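Passenger information > Cross-border services > Questions

Rail travel, Timetables

Which stations does the service call at?
Trains run between Destel and Arkau, with one stop at Dewulf. They do not call at Farance.

How often does it run?
There are 2 return journeys a day. A reduced timetable applies in November.

How many seats are there?
Each train has 300 seats, all of which must be reserved.

Where are passports checked?
Checks are carried out at Dewulf before departure. Passengers should allow 71 minutes for a connection there.

Can I take a bicycle?
Folding bicycles only, carried as hand luggage.

Last revised May 30, 2022.

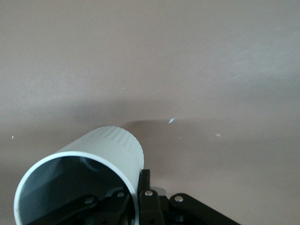
Surface with small white specks, close up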